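Elle travaille depuis quatorze ans chez Dalline, à l'atelier de Vurstead, et elle m'avait prévenue au téléphone qu'elle parlait beaucoup - tant mieux, moi aussi ! « Avant, je préparais les commandes debout, du matin au soir. Le soir, je ne sentais plus mes épaules. » Aujourd'hui, elle montre des gestes que les machines reprendront, et elle en parle avec une tendresse qui m'a surprise.

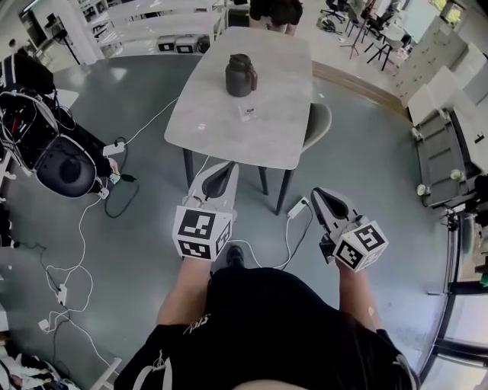
Ce qui change d'abord, me dit-elle, c'est la façon de penser à ses mains. « On croit savoir attraper une chose, et puis il faut le refaire avec des pinces, doucement, et on redevient débutante. » Un pichet avec son anse, un petit sachet transparent posé devant, et voilà de quoi s'occuper un bon moment, assise, penchée sur une petite table, une pince dans chaque main. Les plus jeunes s'y font vite, elle un peu moins, mais elle s'accroche.

Et la peur de perdre sa place ? Elle réfléchit longuement. « En août, quand la ligne Skarkance est arrivée, j'ai mal dormi. On nous parlait de 3 000 colis par jour, et nous étions 138 à nous demander qui resterait. » Elle a finalement demandé la formation, et elle voudrait maintenant que ses collègues de nuit y aient droit aussi.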